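Teaching a Kitchen Arm by Hand: Project Report
Ye-ji Sun, with Isla Shearer and Evaristo Carrillo
August 2020

So our plan was pretty simple on paper. We wanted to teach a robot arm to put groceries in a fridge by driving it ourselves, recording everything, and letting a policy learn from the recordings. Labs were hard to get into this summer, so we did the whole thing in simulation – our kitchen is called Tralis, and Isla built most of it.

I did most of the driving. At first I used the keyboard, which was awful! You hold down a key, the wrist turns, you overshoot, you tap it back, and by then you've forgotten which way the hand was facing. After a week of that Evaristo hooked up a game controller (sticks for moving, triggers for the fingers, bumpers for wrist roll) and I got four times as much done in an afternoon. We threw out all the keyboard demos, which hurt a little.

In the end we had 300 demos and kept 200 of them for training. The ones we dropped were mostly me pausing too long. Our advisor, Estrella Zavala, pointed out that if I sit still for ages deciding what to do, the policy learns to sit still too, and yep, our first one just parked itself outside the fridge and stayed there.

The fridge was much harder to drive in than the counter. With both doors open there's a gap to get through, the door bins stick out on the right, and the arm is chunky enough to block your own view of what's behind it. 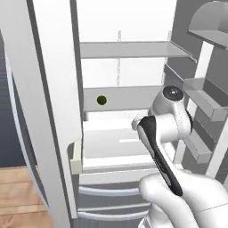 I ended up going in low and then working up toward the middle shelf, slowly, with the wrist turned before I got anywhere near the rail. Small round things were the worst to place – let go a touch too high and they roll. We tested the final policy on 40 fresh starts and it did fine with boxes and badly with anything round. In September I want to redo the round ones with a second camera view, and Isla is going to fix the shelf friction, which she swears is too low.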